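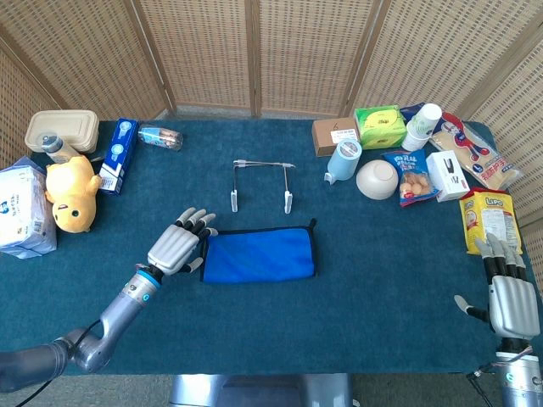

Figure 1. Head camera view, station 2, both hands fitted. Wire stand and blue pouch at center.

Progress report, Undham hand comparison
Prepared by Rosalie Hollenstein for Gion Aigner, 3/2/25

Work in this period covered the second hand candidate, Gornis, on both arms. The first candidate, Skorkari, completed its 300 trials in the last period and is not repeated here.

Gornis has logged 605 trials. Rigid boxes and upright cups gave no trouble. Thin wire and flat fabric remain the weak points – the thumb closes late against the index finger, and the pouch slides before contact is made. Dilani Haque moved the thumb offset by 3 degrees and reran 100 pouch trials. Drops fell, but the spread between left and right hands is still wider than the acceptance limit.

Controller: the Onu firmware update removed the wrist jitter seen at low speed. Latency is unchanged. Alois Eder is checking whether cable drag at the forearm affects the force readings.

Open items: replacement fingertip pads (ordered, no ship date), recalibration of the head camera after the mount change, and a decision on bagged snacks, where the two candidates were scored under different rules.

The budget is on plan. The final comparison is still due in September.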